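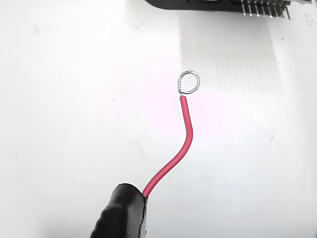
Figure 1. Stripped end of a red insulated wire, conductor formed into a small closed loop.

Unit 4: Loop Ends for Screw Terminals
Shop Wiring 1, Floradberg
Instructor: Odette Lemaire

Read this before Friday's bench session. Bring your strippers, your round-nose pliers and the terminal board you drilled in Unit 3. Safety glasses are on the hook by the door.

Where we use loops

A loop end goes under the head of a screw. We use it on the terminal boards in this unit and again on the lamp circuit in Unit 6. Spring terminals and push-in blocks take a straight end, and crimp lugs are covered in Unit 5. If the instructions for a part call for a lug or a ferrule, follow the instructions. A bare loop is not a substitute.

Solid wire is the easy case. It holds whatever bend you give it. Stranded wire has to be twisted first, and some parts do not allow bare strands under a screw at all. The fine lines on the loop in Figure 1 suggest twisted strands. On your own work, look for the same kind of lines running around the bend, with no strand standing away from the others.

Procedure

1. Confirm that the board is disconnected from the supply. Check with the meter, then have your partner check.
2. Cut the wire to length. Allow extra for the loop and for one redo.
3. Set the stripper to the wire size. Close it, turn it slightly and pull the insulation off in one piece.
4. Look at the bare part. If strands are cut or the conductor is nicked, cut the end off and strip again.
5. For stranded wire, twist the strands tight in the direction they already lie.
6. Grip the tip of the conductor in the round-nose pliers. The place on the jaw where you grip sets the size of the loop, so try the screw in it before you make the rest.
7. Roll the pliers until the tip comes back to the start of the bend.
8. Bend the loop back a little at the neck so that it centers on the wire.
9. Put the loop on the screw so that it closes clockwise, the same way the screw turns. Tighten with a driver that fits the slot.

The new boards have Besnard screws and the older ones have Trorkov. The heads are different sizes. Do not mix them on one board.

What I check

The insulation should stop close to the loop. A short bare neck is fine. Insulation under the screw head is a fail - it keeps the screw from clamping on metal. The cut edge of the insulation should be clean, with no tail hanging off it.

The loop should lie flat. A slight teardrop shape is accepted on the practice piece if the screw passes through and the head covers the metal all the way around. A loop wider than the head gets done over.

After tightening, give the wire a light pull. It should not turn or slide.

Supplies

Practice wire is in drawer 22, in red and black. Finished boards go in the Prerkex trays on the back shelf with your name on tape. Scraps go in the metal can, including the small pieces of insulation. Last September the floor drain was full of them.

For Friday

Make six loops on loose wire and keep the best two. Then wire the board from drawing 701. Turn in the board, the two loops and the check sheet together.

Reading: page 61 in the course binder, and the table of wire sizes on page 240.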